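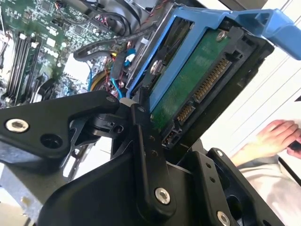

Do travelers who book a day tour well ahead fail to show up more often than those who book at the last minute?

Early bookers missed their departure more often in our records, and the gap was widest on tours that could be rebooked without a fee.

4. Data and Results

4.1 Setting

The records come from Zondari, a company that runs coach day tours from Flekent to the lake at Grallalska. The coach leaves from the old market square and stops at the Jiang overlook on the way out. Lunch is included on the longer version of the tour. Both versions use the same coaches and the same guides, and travelers on either one can visit the lake museum at their own cost.

Tours are sold through the company's own website, at a desk near the square, and through hotels in Flekent. Check-in closes 20 minutes before departure. A traveler who has not checked in by then is entered as absent, even if the guide later lets that person board. We kept the company's entry in these cases and return to the matter in Section 4.4.

4.2 Booking records

The file held 3,494 bookings. A booking may cover one person or a whole family, and we treat each booking as one case. Where part of a group came and part stayed away, we counted the booking as attended. This makes our measure of absence a narrow one. A measure based on single travelers would show more empty seats, but the age and number of people in each group were not always entered.

The bookings were spread over 133 departures. Three of these were called off by the company when the road above the overlook was closed, which left 130 departures for the comparison of morning and afternoon tours. Bookings on the canceled departures were kept in the description of sales channels and dropped everywhere else.

Lead time was taken as the number of days between payment and departure. Desk sales were nearly all made the day before or the same morning. Hotel sales fell in the middle. Website sales covered the full range — including a number made before the season's timetable had been confirmed, when travelers chose a date but no departure time. For those bookings we used the date of first payment. 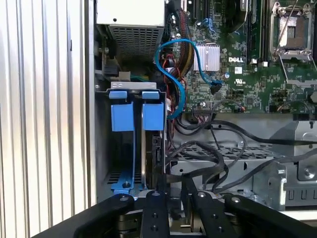
Figure 3. Inside of an open desktop computer case, with power supply unit and Dell motherboard.

4.3 Lead time and absence

Absence rose with lead time in all three sales channels. The rise was small for hotel bookings, where the front desk often reminded guests the evening before. It was larger for website bookings. Among travelers who paid at the desk, absence was rare and we draw nothing from the differences within that group.

The fare type mattered as well. Travelers holding a flexible fare could move to a later tour at no cost, but many of those who stayed away never asked for a new date. Their seats could not be resold in time. Fixed fares were cheaper, and the people who bought them mostly came.

Morning departures had more absences than afternoon ones. Part of this may come from visitors who reached Flekent late the night before, though the file says nothing on where travelers came from.

4.4 Limits

Late boarding is the main weakness in the records. Guides differed in how strictly they applied the closing time, and the company did not go back to correct an entry once the coach had left. We also lack weather data for the lake itself. The nearest station is in the valley — well below Grallalska — and its October readings were incomplete, so we left weather out of the models reported in Section 5.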